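Chapter 4
Cups, Cans and Cartons: Looking Hard at Ordinary Containers

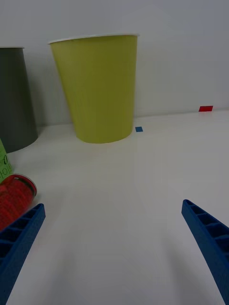

I ruined my first term as a design student by drawing chairs. Everybody wanted to draw chairs! My tutor, Noreen Mulcahy, put up with it for a fortnight and then swapped mine for a paper cup and told me to come back when I could explain its shape. I was a bit insulted, to be truthful (I'd drawn a very good chair), but I took the cup home and I've been looking at cups ever since.

So before we get anywhere near materials or costs, I'd like you to spend a chapter with the things you drink out of. Find a paper cup, any colour, and stand it on a plain table with nothing behind it. It's wider at the mouth than at the base. Why? Try stacking two straight-sided beakers and you'll have your first answer – they won't go. A sleeve of tapered cups slides together so neatly that a café can keep 600 of them on a shelf that would hold 68 if they stood side by side.

Now run your finger round the rim. The paper has been rolled over on itself, and that little roll does an awful lot of work. It's kind to your lip, it gives a lid something to grip and it stops the mouth going floppy when you pick the cup up. Cut it off with scissors and squeeze. You'll feel the difference straight away.

Cans are another story. A can laid on its side rolls, a cup laid on its side goes round in a circle, and I once lost a whole afternoon to that fact with Sorcha Keogh and a long corridor. We'll come back to it in section 4.3, with some easy geometry.

You'll need a few bits and pieces for this chapter:

Two paper cups of different colours
An empty drinks can, rinsed
A ruler, scissors and a soft pencil
A notebook you don't mind getting wet

4.1 The shape of a cup

Start by measuring across the mouth, then across the base, and write both down before you read on.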